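When Bernd Weidemann told me his robot had learned to stop, I thought I'd misheard him. Stop? Surely the hard part is getting the thing to go!

But stopping is what his group at Treltirholm has been working on since April. Their robot has two arms, a camera up top and a method they call Hao, and the idea is simple enough that I got it on the second try (the first try involved a whiteboard). Most robots that learn by copying people will plow ahead even when they've lost track of what they're doing. Hao makes the robot guess its next move several ways at once. If the guesses agree, it goes. If they scatter — say, one arm wants the bowl and the other guess wants the counter — it waits and looks again.

I asked how much teaching that takes. They recorded 672 kitchen tasks with a person guiding the arms, then trained one version on all of them and another on just 351, picked by Hao as the ones it found most confusing. The smaller set did nearly as well, and Bernd still grins when he brings it up.

Then came 400 test runs, in real homes with real clutter.
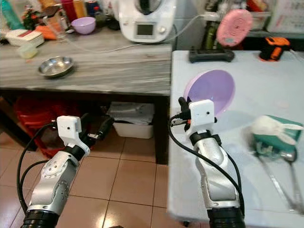
Clutter was the part I kept asking about, because my own kitchen would scare off a raccoon. Bernd says a messy table makes the robot pause more often, and for now those pauses are long. Four seconds feels like forever when you're watching a gripper hang in the air, let me tell you. His next job is getting that down, and he'd like to try it on the older Serham arms too, if he can find anyone who still has the cables.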